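4.2 Collection of demonstrations

Household chores remain hard for machines mainly at the point of contact. A policy that reaches a cup or a cloth reliably may still fail to close on it, and the Millano tasks (wiping, sorting, table clearing) were chosen with this in mind. Demonstrations were recorded with hand-held grippers in an open-plan room, several operators working at once. Of 3,698 demonstrations, 1,804 were kept after review by Singhal and Virk; the rest were dropped for tracking loss or an incomplete grasp.

Operators were free to choose their own approach path - a decision that widened the spread of wrist poses and lengthened training.
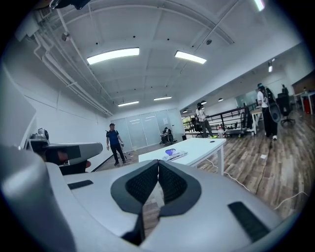
Figure 2. A hand-held gripper with padded fingertips in the collection room; a white table stands behind it.

The same freedom made the wiping task harder to score, as two operators seldom finished in the same pose. We therefore scored the state of the surface alone and ignored the final position of the arm.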